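The case for a proper lunch hour

September 2019

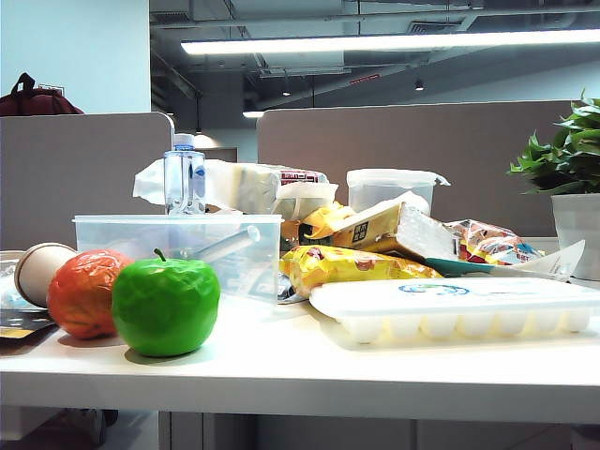
I have worked in offices for most of my adult life, and in that time the lunch hour has more or less gone. It is still in the contract. Mine says one hour, unpaid, to be taken between twelve and two. What people take is the time needed to walk to the fridge and back, and then they eat with one hand on the mouse.

I think this is a mistake, and I think employers should be the ones to put it right. Telling staff to look after themselves has been tried for years. Posters go up by the kettle, somebody from personnel sends round a message about wellbeing, and at ten past one the same people are sitting in the same chairs.

When I started at Dridlow the switchboard closed at half past twelve. Callers heard a recorded message and rang again later. The accounts room was locked. You could not have worked through if you had wanted to, and I can't remember anyone asking. We went to the canteen, or into town to pay a bill, or sat on the wall by the car park. Orders still went out on time.

The switchboard went first. A customer had complained, and the fix was a rota, so that one person stayed behind. Then the canteen was closed and the space was used for desks. After that there was nowhere to sit except where you already were. I don't believe any manager ever decided that staff should stop having lunch. Each change was small and had a sensible case behind it, and the sum of them was that the hour disappeared.

People will say that this is a matter of choice. Many would sooner eat quickly and leave early, and parents with a school run are often in that position. I accept that, and I would not want to see anyone marched out of the building. But at most of the places I know, those who eat at their desks do not leave early. They leave at the same time as before, having given the firm an extra five hours a week for which they are not paid. If the hour is to be swapped for an earlier finish, that should be written down and kept to.

Another argument is that the work has changed and can't be stopped in the middle of the day. Some of it can't. Hospitals and ambulance stations have always covered their breaks by having enough people. The same could be done in an insurance office, and the reason it isn't done is cost. I would have more respect for a director who said so.

My former colleague Ingrid Kasprzak moved to a firm in Plestholm where the main office is shut to staff from one until two. Phones go to a message. There is a room with tables downstairs. She told me the first few weeks were awkward and that she spent them worrying about her inbox. By November she had learnt the names of most of the warehouse staff, whom she would otherwise have met only when something had gone missing. She now sorts out by word of mouth a good deal that used to take a string of messages.

That is the part I would put to any employer who is not moved by the rest. In a building where everyone eats alone, departments know each other only through complaints. I once worked 7 yards from a man called Demetrius Blackwood and did not have a conversation with him until the fire alarm went off and we were both stood on the grass. He knew how to fix a problem with the invoices that I had been working round for two years.

There is also the plain matter of food. A meal eaten while reading figures is hardly noticed, and people are hungry again by three. I did this myself for a long time and got through a great many biscuits.

What I would ask for is not complicated. Give people a room with tables and enough chairs. Put a message on the phones. Keep meetings out of the hour between one and two, including the ones described as informal. Managers should go to lunch themselves, and be seen going, as junior staff will not leave their desks while the person who signs off their leave is still typing.

A firm of 1,000 people may find this harder to arrange than a firm of thirty, and could stagger the hour by floor. Cloranside Council did it that way when I was on a contract there, and the only grumbling I heard was about the queue for the microwaves.

I now go out at one whatever the weather. My manager has not mentioned it, and two others from my row have started doing the same.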